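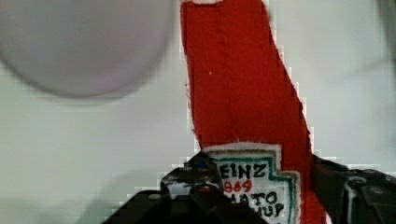
A fabric ketchup bottle held between the gripper's two fingers, from the wrist camera.

The Nirken method is a way of teaching a robot arm to handle household things by letting it learn from many short demonstrations, and it takes its name from the workshop where Lewis Cairns and Fiona Kinnear first put it together. A person guides the arm through a small kitchen chore, and the overhead and wrist views are saved together.

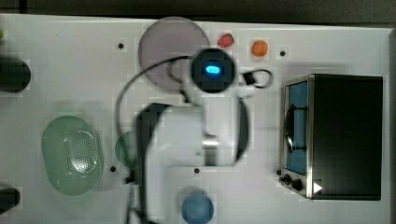 Cairns had hoped that a handful of runs would do, but the first full set came to 1232 demonstrations, which Kinnear sorted patiently into 30 tasks. The pair also found that soft toys were kinder to beginners' mistakes than hard ones, and much of the later work, including the Hallier variant, has kept to them. 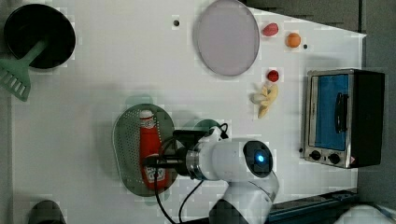

Overhead view of the arm, with the gripper over a ketchup bottle in a perforated green tray.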